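Sollard Building, Kellham
Room 354: General Safety Checklist, October
Inspected by: Ratih Manurung
Comments reviewed by: Amirul Ong

Ratings: S = satisfactory, A = action needed, N/A = not applicable

1. EXITS AND AISLES

1.1 Main exit door opens fully, no key needed from inside. S
1.2 Exit sign lit on both power sources. A
Comment: Lit on normal power. Went dark after a few seconds on the test button. Replace battery pack and retest.
1.3 Aisles clear to full marked width. S
1.4 No baskets, bags or cartons on the floor inside the door swing. S
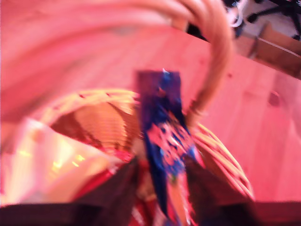
Item 1.4: wicker basket, handle and rim.

2. FIRE PROTECTION

2.1 Extinguishers mounted, visible and tagged. A
Comment: Two units in the room. Tag on the unit by the sink is unreadable. Pressure gauge in the green on both.
2.2 Sprinkler heads free of paint and hanging items. S
2.3 Clearance below sprinkler heads kept on all shelving. S
2.4 Cardboard and paper kept away from heaters. S
Comment: Heater was off at the time of inspection. The floor tape around it is lifting on the window side.
2.5 Waste paper removed at end of shift. S

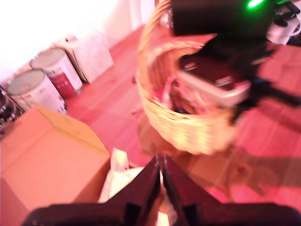
3. ELECTRICAL

3.1 Panel door closed, access clear. S
3.2 Circuit directory current. A
Comment: Directory still lists the Nugroho storage room, now on a separate panel. Print new directory.
3.3 Extension cords not used as permanent wiring. A
Comment: One cord behind the shelving feeds the label printer. Request an outlet from building services.
3.4 GFCI outlet at sink trips and resets. S

4. TABLES, SHELVING AND STORAGE

4.1 Tables stable, edges free of splinters. S

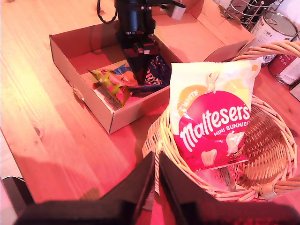 4.2 Shelving anchored to wall. S
4.3 Load sign posted on pallet rack. A
Comment: Sign reads 3,000 lb but does not say whether this is per level or per bay. Drarnunach drawings to be checked before the sign is replaced.
4.4 Step stool feet intact. S
4.5 Food items kept apart from cleaning supplies. S 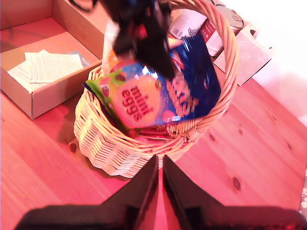
4.6 Cleaning supplies labeled and capped. S
Comment: Spray bottle under the sink has a handwritten label. Legible, accepted.

5. FIRST AID

5.1 Kit stocked to list. A
Comment: Short on burn dressings. Eyewash sealed.
5.2 Emergency numbers posted. S

Reviewer comment (A. Ong): Items 1.2 and 3.3 take priority. Item 4.3 stays open until the drawings are found. No new loads on the rack before then.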